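RES 110: Rooms and Furnishings
Unit 4 notes: Work surfaces and storage
Instructor: Selim Toprak

Read these notes before the Wednesday section. The worksheet at the end is due at the start of class.

1. Where we left off

Unit 3 covered circulation, meaning the paths people take through a room. We now add the things people walk up to and use. Most of them fall into two groups: surfaces (desks, tables, counters) and storage (shelves, drawers, closets, cabinets). A plan that treats the groups separately usually ends up with a good desk and no place within reach to put anything.

2. Reach zones

The near zone is what you can touch with your elbow at your side. The far zone is what you can touch with your arm out and your back straight. Anything past that means leaning, standing or walking. Things used every hour go in the near zone, things used daily go in the far zone, and the rest can go on a shelf across the room.

Measure for the shortest person who will use the room regularly. The top shelf of the tall unit in the Posden plan is at 78 inches, and most of you marked it as everyday storage on the last assignment. Mark it as long-term storage.
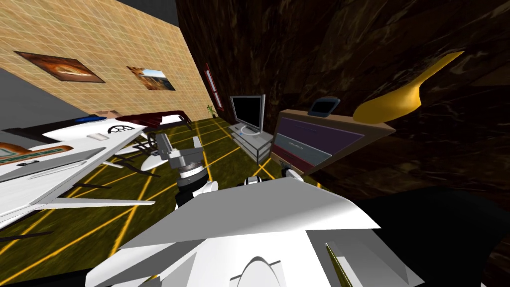 Fig. 4.1. Room with a white desk and a wooden shelf unit. Computer rendering.

3. Clear area

A surface has a total area and a clear area. The clear area is what remains after lamps, monitors, paper trays and small appliances have been put down. Always draw the fixed items first and then measure what is left. In the Posden plan the desk loses close to half its area this way.

Depth matters more than length for writing and screen work. Length matters more for cooking, folding and sorting, where items move sideways from one step to the next. If a client asks for one surface to do both jobs, ask which job happens more often and size it for that one.

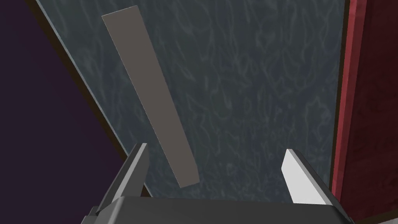

Edges come up in the reading (Chapter 6, second half). A square edge gives a little more usable area. A rounded edge is easier on the forearms and chips less. For a seated surface, use the rounded one unless the client objects.

4. Counters and the cabinets over them

The gap between a counter and an upper cabinet sets what can stand on the counter. Check it against the tallest item the client owns and plans to leave out. Also check the door swing. A cabinet door that opens into someone's face will be left open or stop being used.

Dark door fronts with dark counters need more light than students expect. Plan task lighting under the uppers and put it toward the front, so that it falls on the work and not on the wall.

Budget note: in the Baxter exercise the counter is $899 installed and the pulls are $162 for the set. Keep these as separate lines on your sheet. They were combined in several papers last term and the totals could not be checked.

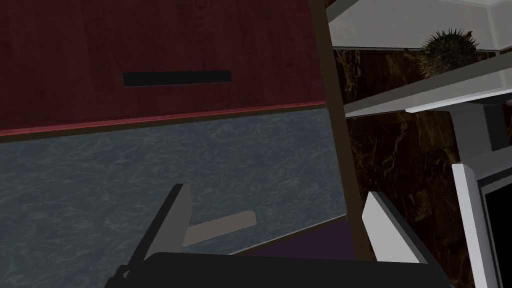
Adelino Arruda asked whether the cabinets should be chosen first and the counter matched to them, or the other way around. Either order can work, he said, but in his own apartment plan the counter was the harder piece to change, so he started there.

That is a fair approach for a remodel. In new work, start with the layout, fix the cabinet sizes, and then pick both finishes together from samples at least the size of a sheet of paper. Look at them in the room in the morning and again after dark.

5. Worksheet

Use the Baxter plan. Draw the near and far zones for each surface. List the total and clear area of each. Name one item of storage you would move and say where it would go.

Reading for Unit 5: Chapter 7, and the Zirkton lighting tables in the course folder.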